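## Our canteen counter gets two robot arms. What happens with the counter staff?

Asked on 17th February

I work at the staff canteen of Ploson, in Tedville. We are 3 people on the counter and we serve 200 meals on a normal day. Since July the management speaks about robot arms for the snack and sandwich counter, and now it is decided. They say our hours stay the same, but our tasks will be "reorganised". I am not against it, but I would like to know what this means in a normal shift. Does somebody here already work beside such arms? Must I learn programming? My English is not perfect, sorry for mistakes.

### Answer 1

Check your contract before anything else. If the job description changes a lot they should give it to you in writing. My cousin's warehouse did the same with packing and it was fine, mostly.

### Answer 2 (marked as helpful)

I am at the kiosk in the Skoltusent building, where we have two arms on the counter, so I can answer for our place only.

No programming. I got two days of training, and the most of it was about how to stop the arms and when I may put my hands on the table. You should ask for this training in paid hours.

What changed for me is the preparation. Before, I took a sandwich from wherever it was and gave it to the customer. Now each thing has its place, and if I put a basket too far to the side I will hear about it later. I was a bit annoyed by this in the first weeks. I also talk less with the customers, and this I miss. On the other side, my wrists are better, and I have time for the orders and the fridge labour, which I always did after closing.

Our counter at work, with the sandwich in its basket:

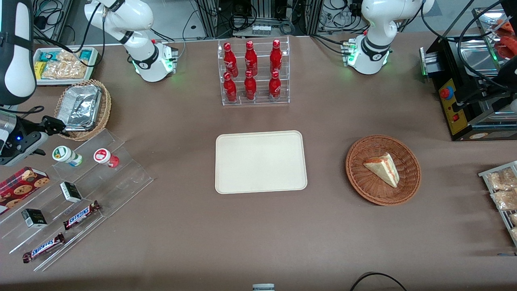
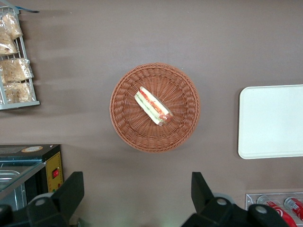

Ask also who cleans the arms, and who is responsible when an order is wrong. With us it was not written anywhere, and for a month it was simply me. Now there is a sheet on the wall, and the supplier's phone number is on it.

### Answer 3

Buenaventura cafeteria here, bigger place, 1000 meals. Same experience with the training. Get the cleaning time put into the roster, we didn't and we are still arguing.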